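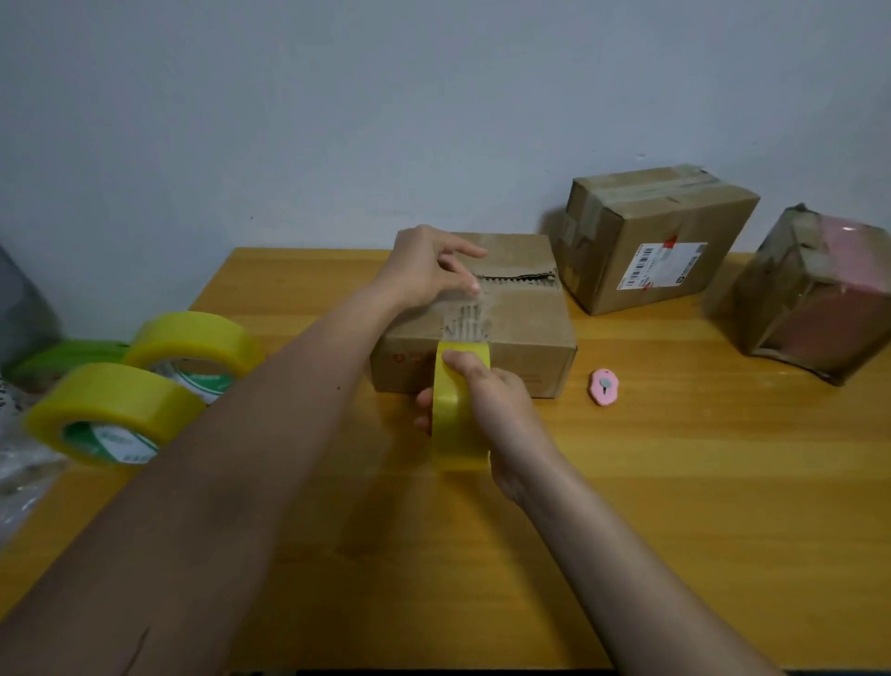 Fecho ou não fecho o consultório? É isto que me anda a tirar o sono desde maio. Sou psicóloga clínica, tenho a minha salinha há uns anos e o senhorio quer subir a renda para um valor que já não consigo engolir. Já comecei a meter livros e testes em caixas – daquelas de cartão já gastas, com o papel rasgado em cima e a canelura à mostra, fechadas à custa de fita-cola amarelada – e ainda nem decidi para onde vou! A hipótese é passar tudo para online através da Gindura, que fica com 81 euros por mês e trata da agenda e da faturação. Alguém aqui deixou mesmo de ter espaço físico? Os vossos pacientes foram convosco?

marta_entre_linhas

---

tolentino77 escreveu:

Deixei eu, e não volto atrás. Perdi alguns pacientes mais velhos, é verdade, mas os outros adaptaram-se em duas ou três sessões. Só não uso a Gindura, uso a Vokska, porque a outra bloqueava-me a agenda sempre que alguém remarcava em cima da hora. Poupo 500 euros de renda por mês e almoço em casa, que também conta.

---

pulga.atras.da.orelha escreveu:

Desculpa lá, tolentino, mas "adaptaram-se" diz quem? Eu trabalho com adolescentes e online metade da sessão perde-se. Não vejo as mãos, não vejo os pés a bater no chão, e tenho sempre a dúvida se a mãe está atrás da porta. Houve um miúdo que passou três semanas a responder-me "tá tudo" com a câmara virada para o teto. No consultório, na primeira vez que voltou, falou quarenta minutos seguidos.

---

tolentino77 escreveu:

Adolescentes é outra conversa, dou-te isso. Eu só vejo adultos, quase tudo ansiedade e luto. E tive o contrário: uma senhora que em presença nunca chorou, e do sofá dela, com o cão ao colo, chorou à segunda sessão. Não me venham dizer que não há relação terapêutica por ecrã.

---

marta_entre_linhas escreveu:

Os meus são quase todos adultos, mas tenho quatro casais e é isso que me assusta. Casais em vídeo, como é que se faz? Os dois apertados em frente ao mesmo portátil?

---

Graça_M escreveu:

Casais faço com cada um no seu aparelho, em divisões diferentes. Parece estranho mas acaba com as cotoveladas e com os olhares de lado. O problema é o eco, peçam auscultadores!

Olha, Marta, e porque não um meio-termo? Eu alugo gabinete à hora no Tanguy, dois fins de tarde por semana, e o resto é online. Tem isolamento a sério e sala de espera separada da saída, para as pessoas não se cruzarem. Para os teus casais era capaz de resolver.

---

pulga.atras.da.orelha escreveu:

Gabinete à hora também tem que se lhe diga. Andei num em que se ouvia o colega do lado inteirinho, soube mais do divórcio de um desconhecido do que queria. Antes de assinares, pede a alguém para falar em voz normal na sala ao lado e fica a ouvir.

---

Libor Ševčík escreveu:

Boa noite a todos. Sou checo, vivo em Braga há muitos anos, perdoem algum erro no português. Só queria lembrar os processos em papel. Quando mudei de sala deixei uma pasta numa gaveta – felizmente o novo inquilino era dentista e telefonou-me logo. Marta, não ponhas processos clínicos nas caixas dos livros. Leva-os tu, no teu carro, e guarda-os num armário com chave.

---

marta_entre_linhas escreveu:

Ai Libor, obrigada, que essa não me tinha passado pela cabeça! Os processos ainda estão no armário, ficam lá até ao último dia e depois vão comigo. Graça, mandei-te mensagem privada por causa do Tanguy, queria saber se deixam experimentar uma tarde antes de me comprometer.

---

Graça_M escreveu:

Deixam, sim. Já te respondi com o contacto. Pede o gabinete do fundo, o da frente apanha o barulho da rua depois das seis.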